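Subject: Re: [hamov-dyers] purple going gray on me

On 12 August 2025, a member in Kutitz wrote:
> Third batch of logwood on cotton and it's gone gray again after one
> wash. Used the Gomar alum, same as always. Is it the water? The cloth?
> Also how do you all dry small pieces without getting lines across them,
> I have no yard and the shower rail is full. And what do you put on
> the table, mine is ruined.

Quick one from me, on lunch, sorry for typos.

Gray after one wash is nearly always the mordant, or the soap. Logwood is fussy on cotton. Wool forgives you, cotton doesn't. Did you scour first? Really scour, I mean, long simmer with soda ash, until the water stops coming out yellow. Store cotton is full of finish and the alum just sits on top of it. Then it washes off and takes your purple with it. 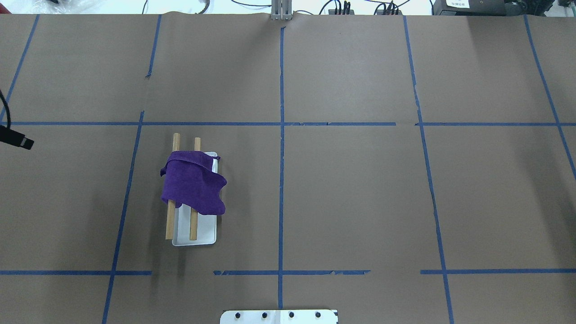
Drying is the easier one. Don't wring, roll in an old towel and then get it off any flat surface so air can go under. You don't need a yard for small pieces — two wooden dowels laid lengthwise on a white tray and the purple cloth draped over them, takes up one corner of a table. Move the cloth along every so often if you're worried about lines. Thicker dowels mark less than thin ones. And keep it out of the window!! Logwood hates sun.

Soap: use something neutral. Regular laundry powder is alkaline and it will shift the color the first time, blue usually, then that sad gray. I had a whole January of sad gray before I changed mine.

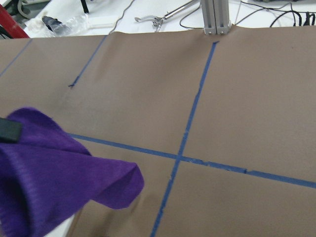 Tables. I gave up on plastic sheet years ago, drips pool on it and then your sleeve finds them. Brown kraft paper is cheaper and you just throw it out. Pull it flat as you tape, it wants to ripple up along the back where it meets whatever you've got standing there, and a jar on a ripple is a jar on the floor. Blue painter's tape lines across the paper are handy too, one section per sample, so the iron ones never touch the alum ones. Iron dust on a logwood peice = black spots forever.

Amounts, since you didn't say what you used. Mine for 1000 grams of dry cotton:
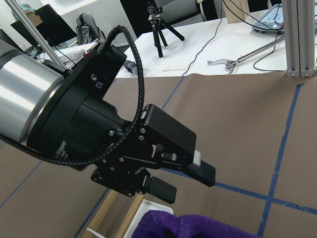 MORDANT

12 percent alum by weight of fiber, so 120 g. Tannin bath first, overnight. Skipping the tannin is the other classic reason for gray.

DYE BATH

2 percent logwood extract for a mid purple, 6 for the really dark one. Warm, never boiling. Leave it in to cool. The Virág extract is stronger than the Gomar so start lower with that.

Then let it sit a few days before you rinse. I know. Do it anyway.
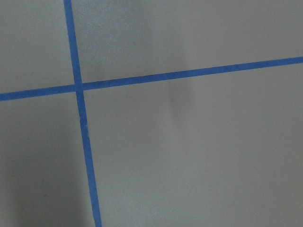

Could it be the water?
Possibly, if yours is very soft or comes through old iron pipes. Do one small swatch in bottled water next to one in tap, same bath strength, and compare once both are dry.

Post back with what you scoured with and which soap. If you've still got a gray piece, don't toss it, overdye with indigo works fine.

Got to run — back on list tonight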